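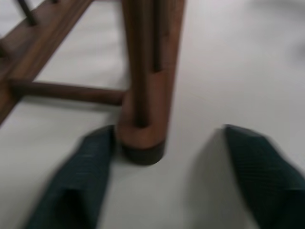 Furnished rentals in Farkutau get new rules on chair feet and floor noise

Brotel, the company that manages the furnished apartments in the Makokha buildings, will require a fitted foot on every chair, stool and table leg it supplies. The revised furnishing specification was sent to tenants on 18th November and takes effect with the next round of leases.

The change follows a run of complaints over impact noise between floors. Makokha was built with hard floor coverings laid directly over a concrete slab, with a thin underlay in the bedrooms and none in the kitchens or dining areas. Voices and television carry poorly through a slab of that kind. Scraping and knocking carry well, and a chair pulled out at breakfast can be heard two rooms away on the level below.

Brotel logged 300 noise complaints at the site in the year to July. Furniture movement was the largest single category, ahead of music and doors.

Under the new specification, each leg must end in a cap or foot that covers the full base of the leg. Stick-on felt pads will still be allowed as a temporary repair, but they no longer count as compliant when an apartment is inspected between tenants. The specification gives a preferred material, a dense rubber compound supplied by Britum, and permits equivalents of the same hardness. Screw-in glides with a metal rim are excluded because they mark the floor when the insert wears down.

"The felt pads come off. They pick up grit, they slide sideways, and then you have adhesive on the floor and bare wood on the floor," said Skye Guthrie, who oversees building maintenance for Brotel. "We were replacing them at nearly every changeover and the complaints stayed where they were."

Guthrie said round legs are the simplest to deal with, as a single cap size covers most of the chairs now in use. Square and tapered legs need a different part, and some older tables will have to be drilled. Splayed legs are to be fitted with a swivel foot so that the contact surface stays flat.

The first order covers 1,000 caps. Work will begin in the dining areas and kitchens of 100 apartments, with bedrooms to follow. Fitting is done in the apartment and does not require tenants to move out or clear the room, though chairs should be left where they can be turned over. Tenants will get written notice before each visit.

The same document revises several other items in the kitchen inventory. Drying racks are to stand on the table or counter and may no longer be hung from wall brackets, several of which had pulled out of the plaster. Wall shelves above the sink are being reviewed separately. Plates and bowls remain part of the standard set, and chipped pieces can be exchanged at the building office.
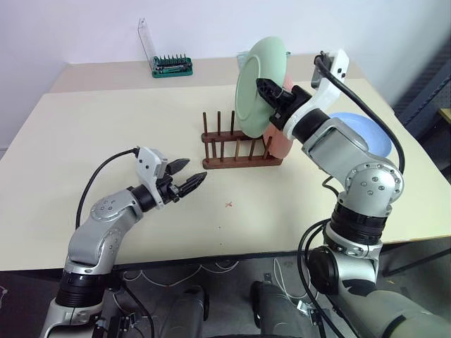 Tenants who bring their own furniture are not bound by the specification, but the lease has always contained a clause on avoidable noise, and Brotel said it would supply caps at cost to anyone who asks. A sizing card is available at the office. The leg should be measured at its lowest point, with any old pad removed first, and the cap ordered one size down if the measurement falls between two sizes.

Catherine MacLeish, who has rented on the second floor for several years, said the caps would help but would not settle the matter. She wants the company to look again at the missing underlay.

"A cap takes care of the scraping. It does very little if somebody drops a pan," she said. "The bedrooms have underlay and the kitchens don't, and the kitchens are where people are up at six in the morning."

Brotel said lifting the kitchen floors is not planned under the current maintenance budget. The company will compare complaint figures after 12 months and publish the result to tenants. If furniture noise is still the largest category at that point, the underlay question will be reopened.

Comments on the specification can be left at the building office or sent in with the rent statement.

Last updated: 18:40
14 shares | 6 comments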